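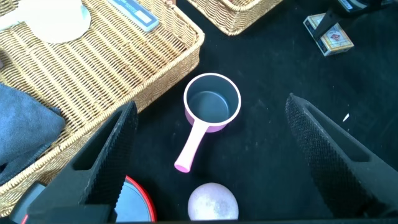 M. Doucet
Lecturer in Machine Safety, Trerside Technical College

CHAPTER 5
Rules for the Shared Work Surface

In the previous chapter we spoke of the robot as a machine with a maker, a manual and a list of limits. In this chapter we leave the manual and come to the table. Most of the rules which an operator must follow in daily work do not concern the arm itself. They concern the objects, the surface under them, and the moment when a human hand may enter.

The photograph at the opening of the chapter was taken from the wrist of an arm, looking straight down. A small pink saucepan lies between two open fingers. The handle points away to the lower left, and other objects are near: a ball, a woven tray, a card box. A student usually looks at the saucepan first. I ask you to look at the fingers and at the things close to them, and to keep this view in mind when you read section 5.2.

5.1 What a rule is for

Many companies have a written work rule for robot cells. Some of these rules are good and some were copied from another company which had a different machine. The training center at Bulodside, where I taught before I came to Trerside, had a binder with 901 pages. The operators knew that it existed. When I asked them what they must do if an object rolls under the arm, they gave me different answers, and all of the answers were given with confidence.

A rule must be short enough to be remembered at the place where it is needed. It must say who acts, and on what sign. Compare the following two sentences.

"Care should be taken when removing objects from the work surface."

"The operator presses the hold button, waits for the steady lamp, and then removes the object."

The first sentence is a wish. The second one can be checked by a person who stands beside the cell. In this book we will use the word "rule" for sentences of the second type, and the word "advice" for the first type. Advice has its place, for example in the training of new staff, but an inspector cannot work with it.

5.2 The three zones

The Goltirstead Practice Code, which we use as our model text in this course, divides the work surface into zones. The zones are defined from the gripper, and therefore they move when the arm moves. Students often miss this point.

Grip zone. The space between the fingers and the path which the fingers follow when they close. Only the object to be handled may be in it.

Near zone. The space which the gripper body can touch while it approaches, closes or lifts. Objects may be present here if they are part of the task plan. The plan must name them.

Rest zone. The remaining surface. Objects may be stored here, in trays or baskets or directly on the covering.

An object with a long handle needs more attention than a round one. The handle may be in a different zone from the body, and when the body is turned, the handle sweeps over a part of the surface which was free before. In the Code, an object belongs to the zone of its most exposed part. Apply this to the saucepan, and you will see that it is not enough to measure the pan.

Objects that can roll are treated in a separate article. A ball in the near zone must be named in the plan, and the plan must also say what the arm does if the ball leaves its position. The usual answer is that the arm holds.

5.3 The covering of the surface

The Code permits cloth on the work surface under these conditions: it is fixed at the corners, it has no folds in the grip zone, and it is of one color. Black is common, for it gives few reflections. Dark cloth shows lint very clearly. Lint is not a danger to the person, but on the textured pads of a gripper it may collect, and the pads shall be inspected at the start of each shift and cleaned according to the manual of the maker.

Loose cloths which are used as task objects are another matter, and we return to them in Chapter 7.

5.4 The log

Every stop by hand is written in the log, also when the reason seems small. The entry gives the time, the zone, the object and the name of the person who gave the release. The log which we use for the exercises comes from a practice cell at Trerside and has 3,856 entries. Please do not read all of them. For the first exercise you need only the entries up to number 700, and you will find that many of them say "object moved" and nothing more. Consider what the writer of such an entry knew at that moment and what the reader has lost.

Before you continue with section 5.5, write one rule of your own for the near zone. Use one sentence, with a person, a sign and an action. Keep it in your notebook, as we will correct it at the end of the chapter.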